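Last touched April 2023, mostly to fix my own typos.

# parkent-recipes

Hi! So these are my grandmother's recipe cards, all 836 of them, typed up into plain text files (one card, one file). She cooked in the town of Dunleavy for most of her life and wrote on whatever was near the stove, so expect odd gaps and a lot of "bake until done."

## What's in the folders

- `cards/` – the typed recipes, her spelling left alone
- `tags.csv` – my tags, 18 of them, and yes, "soup" and "stew" overlap
- `notes/` – things Rosalía Soler helped me read when the handwriting beat me

Nine cards have no title. I named those after the first ingredient and moved on!

## Using it

Copy it, cook from it, print it for your aunt. Cups are US cups. I haven't tested most of the baking, and the oven temperatures are hers, so keep an eye on the first batch.

## Drinks

This folder is the messiest. Punches, cordials, and syrups are all lumped together, and I'd love help sorting them.
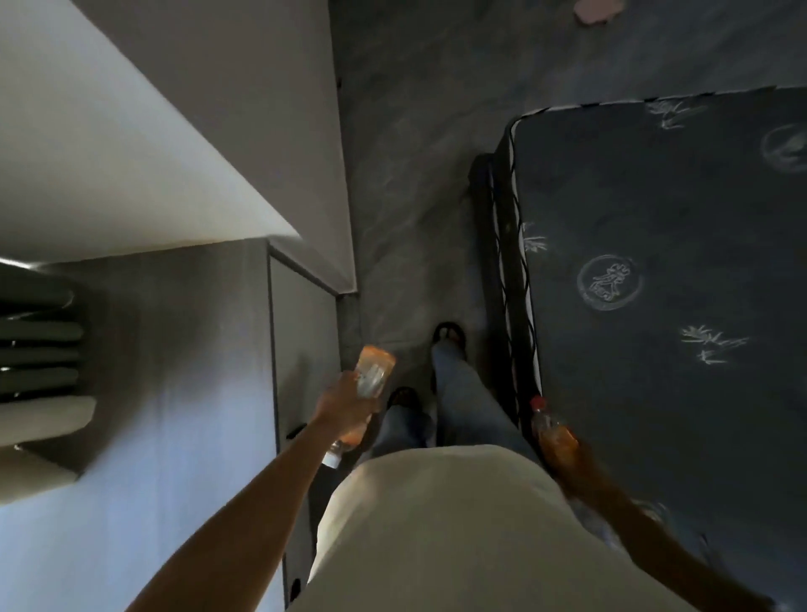
*A bottle in each hand, orange on the left.*

If you spot a mistake, open an issue with the card number. I still have January's box of clippings to type, and those will go in `cards/extra/`.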